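Courses > Furniture and Joinery, Level 2 > Unit 4 > Handout 6: Wood movement and solid tops

Handout 6: Wood movement and solid tops

Read this before the Monday session. Bring your drawing for the side table, with the grain direction marked on every part.

1. Why boards move

Wood takes in moisture from damp air and gives it up to dry air. As it does so it swells and shrinks. Drying a board in a kiln does not stop this. It only brings the board down to a moisture level close to that of a heated room, and the board will go on following the air around it for as long as it exists.

The movement is not the same in every direction. Along the length of the grain it is so small that you can ignore it in furniture. Across the width it matters a good deal. It is greatest in the direction that follows the growth rings (tangential) and smaller in the direction that runs from the centre of the tree to the bark (radial). For most timbers the tangential figure is close to twice the radial one.

2. Plain sawn and quarter sawn

In a plain sawn board the rings meet the face at a low angle. Most of its width lies along the rings, so it moves more and tends to cup. When it dries, the edges pull away from the heart side, so the bark side goes hollow.

In a quarter sawn board the rings stand close to upright when you look at the end. It moves less across its width and stays flatter. It costs more, as the log takes longer to cut and more is wasted.

Look at the end grain first when you pick up a board. The face can mislead you.

3. Working out an allowance

Multiply the width of the board by the change in moisture content, then by the movement figure for the timber. The table of figures is in the back of the workshop folder. Use the tangential column unless you are sure the board is quarter sawn.

Worked case: a top 1000 mm wide, with a movement figure of 0.2 per cent for each 1 per cent change in moisture content, and a change of 3 per cent over the year.

1000 x 0.002 x 3 = 6 mm

The fixings have to let the top gain and lose that 6 mm. If they don't, the top will split or push the frame apart.

4. Fixing a top to a frame

Buttons: small blocks with a tongue that sits in a groove in the rail. Leave a gap between the button and the rail on the long sides.

Slotted screw holes: cut the slot across the grain of the top. Use a round head screw and a washer, and don't overtighten.

Glue: never along an end rail. You may glue or screw the middle of each end rail so that the top moves equally both ways.

5. Knots and changes of grain

A knot is the base of a branch. The fibres of the trunk bend round it, so the grain near a knot rises and falls through the thickness of the board.
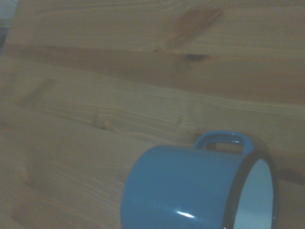 Short grain of this kind is weak and it tears easily under a plane. Take a fine cut, skew the plane, and change direction when the surface starts to roughen. Finish with a scraper if needed. Keep knots away from joints and edges. In softwoods, seal them before painting or the resin may bleed through.

6. Before next time

Work out the allowance for your own top and write it on the drawing. Choose one fixing and sketch it full size. Caroline Lema will check drawings at the start of the session. Boards for the side table are in the rack by the band saw and must lie flat on sticks until you use them.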